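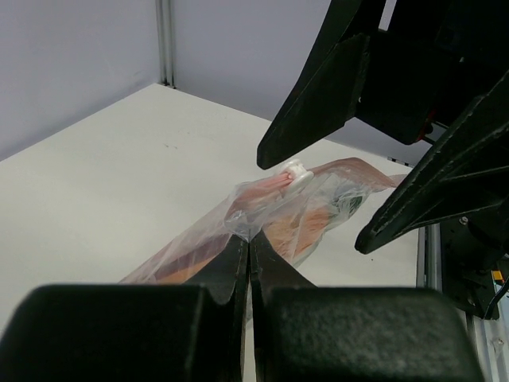 14/12/2019

I woke up early and could not sleep again, so I decided to do something about the vegetables. Since we moved to Cosgrove I buy too much every time. At the Kumstead market everything is sold in big amounts, and I still shop as if my mother and my brothers were eating with me. Then I find a soft cucumber at the back of the refrigerator and I feel ashamed the whole evening.

My new plan is bags and a bin. The bags are clear plastic ones. I like that I can see the food through them, even if the plastic is full of folds and shines so much that the shape inside becomes only a color. In November I tried with paper bags and wrote on each of them with a pencil, but I forgot to read what I wrote. With a clear bag there is nothing to read. If it is orange or pink inside, I know I have to think about it soon.

I spent 126 on groceries last week, which is 20 more than the 106 I wrote down as my limit. I put both numbers here so I will see them again. Rawan Qudah told me she doesn't keep a limit, she only keeps a list, and she buys what is on the list even if something else is cheaper. I tried this once. I came home without onions because I had forgotten to put onions on the list, and I was too stubborn to buy them.

The other half of the plan is the blue bin. It has round corners and it is very bright, maybe too bright for a kitchen, but I cannot forget it is there. The rule is that what must be eaten first goes in the bin, and what can wait goes in a bag. I don't want to fill it to the top. When I had the big basket in the Flirnden apartment, it was always full, and the things on the bottom had a sad life. Some green things, something red and something orange are enough for one or two dinners. The rest of the floor of the bin can stay empty, and I should learn to look at it without wanting to go shopping.
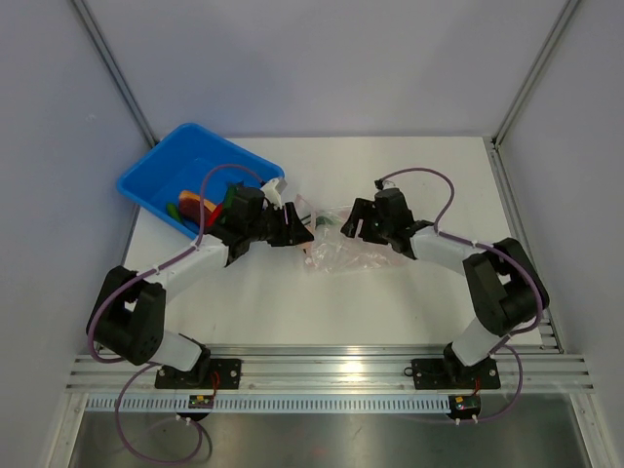
Kai-wen Hsiao says I should not close any vegetable in plastic before it is completely dry, and that I should press the air out slowly with a flat hand, starting from the closed end. He also thinks the bin is a good idea but only if it stays in the same place, because a thing which moves around the kitchen becomes furniture and then you stop seeing it.

I wrote this down on the back of the gas bill. The part about drying I did not know. In my family we washed everything the moment it came home, and put it away with the drops still on it. I asked if a kitchen towel is good enough, and he said yes, but a clean one, and he said "clean" two times.

In the afternoon I made soup with carrots and the last piece of ginger. It was too salty. I ate it anyway with rice and kept one bowl for tomorrow. Pin-yu Hsieh called while I was washing the pot and we talked for almost 2 hours, mostly about her sister's wedding, and the water in the sink became cold. She wants me to bring a dish. I said pickled radish before I had time to think, so now I need radish, and a jar with a good lid.

Tomorrow: towels in the wash, call about the gas bill, no market.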